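Let the grippers go home

I've been chewing on a result from our group for a couple of months now, and every time I try to explain it at the pub I get halfway through and someone asks about self-driving cars. So I'm writing it down instead.

We teach robot arms to pick things up by showing them. You hold a gripper in your hand, a person does the job, a camera mounted on the tool records it, and later a policy gets trained on the lot. Plenty of labs do some version of this and I won't pretend we came up with it. Our version is called Flamudum, a name I voted against.

What we wanted to know was pretty dull on paper. If you've got a fixed budget of demonstrations, is it better to record heaps of them in one tidy lab, or a few each in lots of ordinary places? We ran it both ways. One policy was trained on demos from our bench in the Quezada building, and the other on the same number of demos spread over 27 homes. Then we tried both in nine homes neither had seen, on small fiddly stuff: jewellery, keys, pen lids, hair ties.

The bench policy was lovely on the bench. Put it in a stranger's bedroom and it went to bits. It would hover over a patterned doona cover like it was trying to remember a phone number. The homes policy was a bit clumsier everywhere, and it got the job done on roughly twice as many tries in the new places. I was sure it would be close, and I'd told people so, which was embarrassing for a week or so.

My opinion, and it's only mine, is that we've been far too fond of the bench as a field. I get why! A bench is repeatable. You can tape an outline on it, you can fix the lights, you can put the same mug back in the same spot 50 times and call it rigour. I've done it myself with a spirit level. But the thing you end up measuring is how well a robot knows your table, and I don't reckon anyone's paying for that.

There's a reasonable comeback, and a reviewer made it at length. Home data is messy. People hold the tool differently, they rush, they bump the box, they do the grasp in two goes. If your policy fails you can't tell whether it's the lighting, the person or the bracelet. All true. We lost a good chunk of recordings to bad tracking, mostly in rooms with big mirrors, and I spent most of January writing a filter to find them. The bench people at Andent, who we share a reading group with, were very kind about it and also a little bit smug.

I still think the trade is worth it. Mess costs you at the analysis end, where a patient person can deal with it. Tidiness costs you at the other end, when the robot's out in the world and you aren't there.

Jewellery is where I changed my mind for good. It's horrible to grasp. A chain has no shape of its own, and an earring gives you hardly anything to close on. On the bench we'd been laying out one item at a time on grey felt, well apart, like a shop window. At home it lives in a heap with whatever else was in the drawer, and the heap is the hard part of the problem. Our bench data had no heaps in it at all.

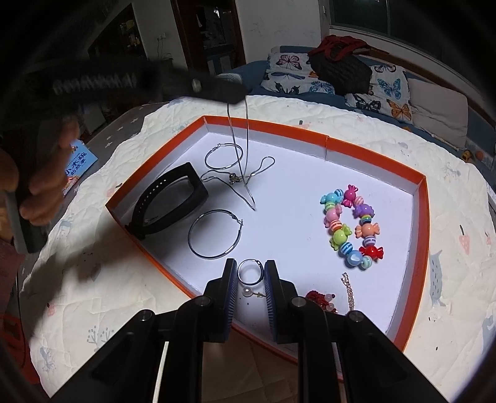

So do you need a real robot arm in the room to collect this kind of data?
You can leave the arm in the lab, as long as the hand-held tool has the same fingers as the one on the arm and its position is tracked well enough to replay.

That matching of the fingers matters more than I'd have guessed. We had an early batch done with a slightly narrower pair, from a Clirnik kit we had lying about, and the policy kept closing a whisker too early on anything thin. We threw the batch out. Painful, but there you go.

What I'd like to see next is people reporting the number of places before the number of demonstrations. Papers love a big demo count in the abstract, and then you find out on page six it's all one room. If you've only got 30 hours of somebody's time, tell me how many front doors they walked through. I'd also like test homes chosen by someone outside the project, because I know how tempting it is to pick the place with the nice big window.

I could be wrong about how far this stretches. Folding, pouring, anything with two hands – I've got no idea, and our next round might make me eat this whole post. We start on kitchens once the new tracking code stops falling over, and the mirrors problem is still there, only now it's oven doors.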